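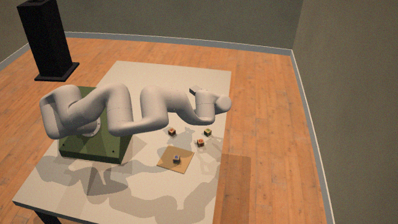 Where we are with the block task

Hi Hui-mei, here's the January update on the Ekdale teaching project. It's a good one, so get a coffee!

We're still doing everything in simulation, with the white arm on its green base and four little cubes with colored marks on top. The job is the one we agreed on: get the cubes onto the square tan board, in whatever color order the operator is given. I drive the arm from my desk with the Fakel hand controller, and the software records every move I make so the model can copy it later.

We now have 691 saved demos toward the 2000 in the plan. I threw out 47 more (mostly me bumping a cube I'd already placed, plus a bad afternoon when the controller kept lagging). Lok-yiu Leung has started driving too, and she's much smoother than I am – her runs are shorter and she hardly ever stops to think over the board. We're keeping both styles in the set for now.

The tricky bit is depth. On a flat screen it's hard to judge how far the gripper is above a cube, and I used to creep down a hair at a time. Lok-yiu suggested using the shadows on the tabletop as a guide, and that helped a lot, even if they overlap and get confusing when the arm is folded up.

We also started turning the board a little between runs. The first model we trained, back when it was always square to the table, got lost as soon as we moved it. The new one copes better with small turns and still struggles with big ones.

Money is fine. The one thing I'd like to add is 2 more controllers from Endonon, so Lok-yiu and I aren't swapping one back and forth and we have a spare. I'll send the quote separately.

Next up is more demos with the board at steeper angles, then a retrain. Could you let me know about the controllers before we start on that?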